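HLT 1307 Household Skills
Week 4 handout: Sorting and serving fruit in a small room
Mon 3 June

Bring this sheet to the practical. The reading for this week is the Volenen chapter on food storage, pages 72 onwards. Students in the Juntunen building have a shared kitchen and no dining area, so the exercise assumes you are working in a bedroom.

1. Setting up

Choose one flat surface and cover it before any food comes out. A bed will do if there is no table free. Use a plastic sheet under the food you are sorting and keep vegetables on their own plates.

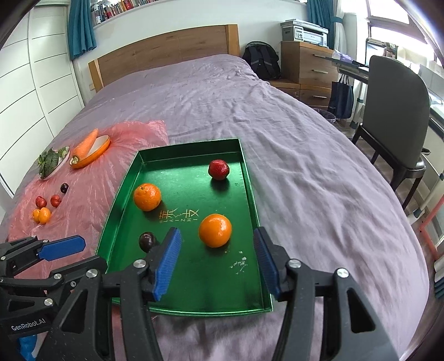 A tray is the most useful item on the equipment list. It should have a rim, so that round fruit can't roll onto the bedding, and it should be light enough to carry in one hand. The green metal one has raised sides and takes a plum, an apple-like fruit and two oranges with space left between them. Scuffs on the floor of a tray are common after a few years and should be noted on your equipment sheet. Wash the tray by hand and dry it straight away.

2. Sorting

Work from the covered area to the tray, one piece at a time. Check each piece for soft spots, splits and mould around the stem. Put large citrus in first. Plums and other soft-skinned fruit go in last, where nothing will lean on them. Anything bruised is set aside for stewing. Leafy greens and carrots stay off the tray.

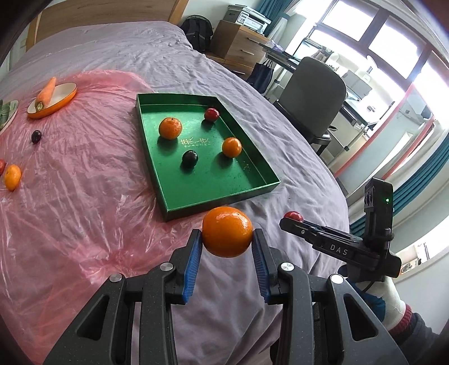 3. Storage

Mandarins keep about 12 days in the fridge crisper and less on the bench. Plums that are still firm can ripen at room temperature, out of direct sun, and then go in the fridge. Apples should be stored away from leafy greens, as the gas they give off will yellow the leaves. 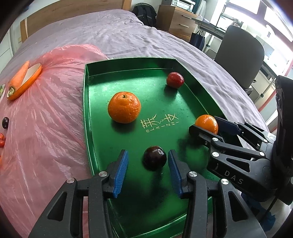
Carrots keep best with the tops removed, in a container with a lid. Once cut, they go in the fridge and should be eaten first. Label each container with the day it was filled.

4. To hand in

Half a page on how you divided your own fruit between tray, bench and fridge. Submit through Uvisico before the next practical. The make-up session for anyone absent is in July, in the Vuvley room.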